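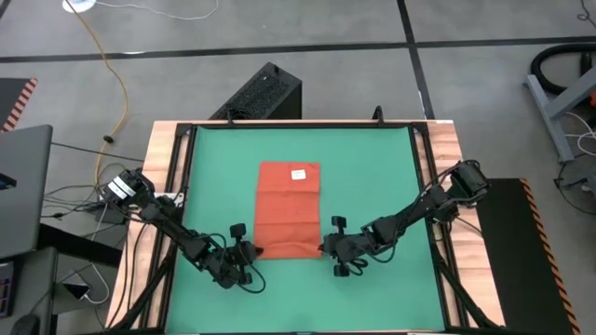 Nindura Two-Arm Folding Bench – frame kit, fingertips and plans

Hi, I'm Kadir Akbulut, and this is the bench I wish I could have bought back when I started trying to get a pair of arms to fold laundry in a shared workshop. I couldn't find one, so I built it, rebuilt it, and now I sell the parts that gave me the most grief. Everything gets cut and packed at the same shop where I use my own.

What you get in the box

Nindura frame kit, black, sized to sit on top of an ordinary worktable
Corner brackets and 2 clamps
Green work mat
One set of Pemorus fingertips (enough for both grippers)
Printed plans, plus the cut list if you want to make your own tabletop

Arms, motors, computer and table are NOT included. I get asked this a lot!

Will it fit my table?

The rails need 80 cm of clear depth, front to back. Measure the top itself, and don't count any lip or rounded edge. My old Kılıçarslan table took it fine once I'd sanded the varnish drips off the edge (previous owner, not me). If your top is thinner than a finger I'd screw a board underneath before you clamp anything to it, as the arms put a surprising amount of twist into the wood when they both swing the same way.

About the fingertips

I went through 7 versions of these and I'm finally happy with them. The early ones were blunt and just shoved the cloth along the mat in front of them, which was funny for a day or so. The Pemorus tips taper to a point, with a little step on the outside face, so you can come in low on a hem or pinch up a fold in the middle of the fabric. They're matte black and they do pick up scuffs. Doesn't bother mine. 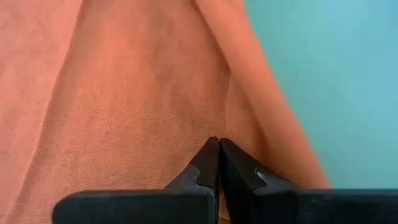 Pemorus tips nearly closed on salmon-pink cloth, from the wrist camera.

If you run wrist cameras, go for a cloth that's a very different color from your mat. I started out with green dish towels on the green mat and lost an entire evening to it.

Folding with two arms

Start with something small and rectangular and have each gripper take a bottom corner. Shirts can wait – sleeves are a whole other project. I run Nestuvmont on mine to keep the two sides moving together, and the plans have my settings for it on the last page.

Price and shipping

The full kit is $817. Fingertips are also sold separately, just drop me a line with your gripper model. The box weighs over 2 stone, as my British customers like to tell me, so local pickup is very welcome. Next batch ships in September. Evenings after 6 are best if you want to come by and try it with your own towels.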